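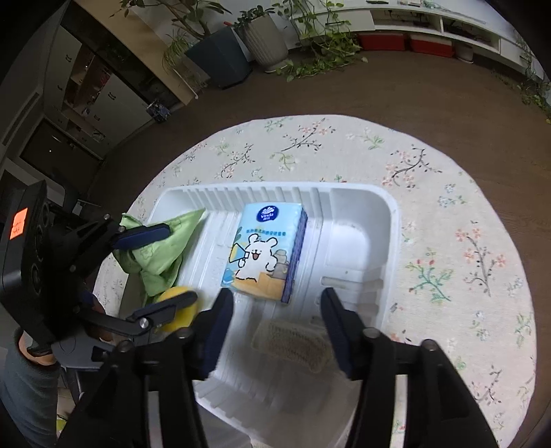 Combien de démonstrations faut-il pour qu'une politique apprise sur une table tienne sur une autre ? Moins qu'on ne le pensait en décembre, à condition de changer de lieu souvent au lieu d'empiler les répétitions au même endroit.

Voilà pour le résultat, le détail maintenant, vite fait parce que le bulletin part ce soir.

Rappel pour ceux qui ont raté l'épisode précédent. Tâche de rangement à deux pinces, objets souples et rigides mélangés, collecte à la main chez les gens, pas de bras pendant la collecte. Deux jeux comparés. Le premier : 1 206 démonstrations, toutes au labo, même table, même éclairage. Le second : 1 000 démonstrations réparties sur 17 logements. Même architecture, même durée d'entraînement, mêmes réglages (Kerubo Mugo a vérifié deux fois, merci à elle).

Évaluation sur le banc Zillside, 103 essais par politique, objets jamais vus. Le jeu « logements » passe devant sur presque tout. L'écart est surtout net sur les emballages souples : paquets de mouchoirs, sachets, tissus en boule. La politique « labo » ferme trop tôt, ou trop haut, et pince du vide. Sur les objets rigides par contre, quasi égalité. On s'attendait à mieux.

Ce qui ne marche pas encore :
Les bacs à parois hautes. La deuxième pince arrive de côté et gêne la première, pas de solution propre pour l'instant.
Les objets translucides. Mauvais partout, les deux jeux.
Les nappes à motifs – là on a un doute. Themba Coetzee pense que le fond chargé aide à généraliser, Terence Bainbridge pense que c'est juste l'éclairage des logements qui varie plus. Il faudrait une ablation, elle est pas lancée.

Côté méthode, un point qui a fait perdre du temps : la synchronisation des deux pinces. Un décalage entre gauche et droite, et les passages de main à main deviennent inutilisables. On filtre désormais avant l'entrainement, avec le script de Darren Kettle, rangé dans le dépôt Cindico, dossier « recalage ». Lisez les commentaires avant de le lancer, il écrase les fichiers d'origine. Oui, c'est arrivé.

La suite : nouvelle série à Vernmont, logements plus petits, moins de recul autour de la table. Glenys Sedgwick coordonne les créneaux. Si vous avez une table ronde chez vous, ecrivez-lui, on en manque.

Présentation des courbes le 11 mars, salle Ibarra. Le brouillon de l'article circule déjà en interne – remarques à Themba, de préférence avant la réunion.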